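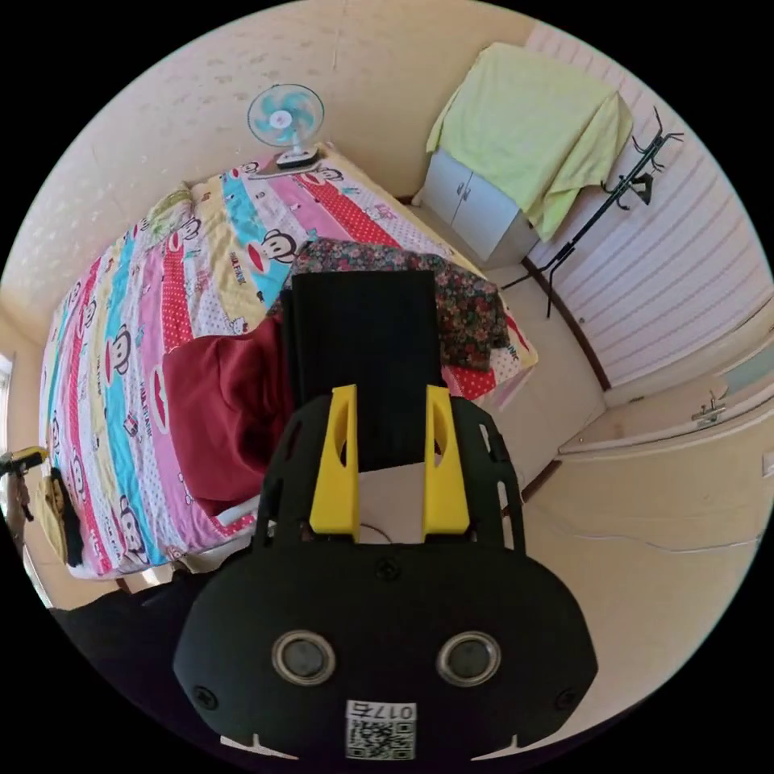
Lellska 359 Single Mattress

Open-coil mattress for standard single bed bases, made by Robles. Suitable for children's rooms, guest rooms and short-let properties.

Construction
Sprung core with a felt pad on both faces. The cover is a knitted polyester, stitched through and taped at the edge. Four side vents. Three handles, for turning only; do not lift the full weight by them.

Size
90 x 190 cm, depth 18 cm. Fits a standard single fitted sheet. Check the clearance under the guard rail before use on an upper bunk.

Feel
Medium. Both faces are the same and either can be used.

Care
Turn end to end each month for the first 9 months, then each March and September. Sponge marks with cold water and mild soap. Do not dry clean. The Cuser zipped protector (sold separately) can be washed at 60 degrees.

Delivery
Supplied rolled. Leave flat for 4 hours before making up the bed. Collection from the Skovascombe depot by arrangement. Old mattresses are not taken away.

Page last updated April 11, 2018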